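Dicas da casa: vale a pena assinar um robô para arrumar o banheiro?

A Trultow oferece o serviço Dremeo por 654 reais ao mês, com 2 visitas semanais. Acho caro. Antes de assinar, anote quanto tempo você gasta no banheiro e peça uma visita avulsa, que sai por 75.

Se for testar, deixe a bancada da pia quase livre e guarde frascos e pasta de dentes nas prateleiras do armário. Feche a tampa do vaso. Tapetinho, melhor tirar.

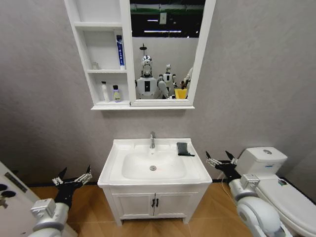 O contrato fala em "banheiro impecável" e não diz uma palavra sobre rejunte ou ralo. Pergunte por escrito. Eu perguntei em dezembro e ainda espero resposta.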